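Search this site
Enter keywords
Go

Product Review: Wernesby Rectangular Work Table, White

The Wernesby table was assessed for use in shared meeting and break areas, where a single surface is expected to serve for meals, paperwork and small equipment. Two tables were purchased in November at the regular catalogue price. The review was prepared by Theda Hinrichs for the Oyelaran furnishings bulletin.

Assembly requires two people and the supplied hex key. The instructions are clear, although the leg fasteners are packed in one bag with the levelling feet and must be sorted before work begins. On carpet the feet needed a single adjustment, and the table has remained level since that time. 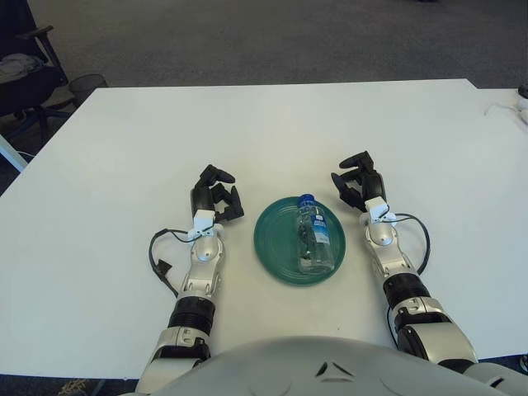 The top is generous in both directions. A dinner plate and a water bottle occupy very little of it, and staff seated opposite one another reported adequate room for documents. The white finish brightens a room with grey carpet - a colour combination that many offices will already have - but it shows pen marks and coffee rings readily. Most marks were removed with a damp cloth. Ballpoint ink left overnight required a mild cleaner and some patience.

Moving the table is less convenient. It is heavy for its size, and the legs must be removed to pass through a standard doorway. Organizations that rearrange rooms frequently should consider the Hoson folding model, reviewed previously, which has a smaller top but can be stored upright.

The edges are neatly finished and comfortable under the forearm. No wobble was noted during normal use, although leaning heavily on one corner produces slight movement. Replacement feet may be ordered separately - we recommend keeping a spare set on hand.

The Wernesby is recommended for rooms with a settled layout. Purchasers should allow for delivery to the ground floor only.

Comments (2)

Jummai Edet
We have 11 of these in our training centre. Please check the leg bolts after the first month, as several of ours had loosened.

R. in Facilities
Is the top available in grey?

Related reviews
Hoson Folding Table
Fedov Stacking Chair
Choosing a Cleaner for White Surfaces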